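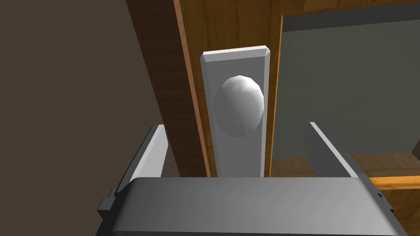

Resetting the door cell after the gripper swap

Quick one before I lose my notes. Spent most of the arvo getting the door task going again in the sim, new gripper model from Lenni, and everything that used to line up didn't.

Sim only, for now. The real arm is at Fokitard till May getting its wrist looked at, so Anjani and I are doing the setup on the rendered door. Wood door, white knob on a tall backplate, wrist view looking out over the fingers. Fingers wide open on approach, knob in the middle. That's the pose I want every run to start from.

What I changed, in order:

Wrist offset. Old file still had the short mount in it. 36 mm out. Thirty-six! No wonder it was closing on air.

Finger opening. Set to full before the approach, not during. Used to open on the way in and clip the backplate.

Knob collision mesh. The knob is low poly, you can see the facets, and the fingers were catching on the edges and jittering. Swapped in a plain smooth shape for contact and left the looks alone. Jitter mostly gone.

Door hinge damping. Was at 2, which felt like pushing a fridge. Haven't settled on a number, Kedir wants to measure the real one first. Fair enough.

Then ran it overnight. 300 starts, and a log file of over 1518 lines that I have only skimed so far. The bad ones look like the same thing again and again, wrist rolls late and the right finger drags.

Still to do: put the roll earlier, rename the config (it's called Porkier_final_final, my fault), back up teh old mount file in case Lenni wants it.

More when I've read the log properly.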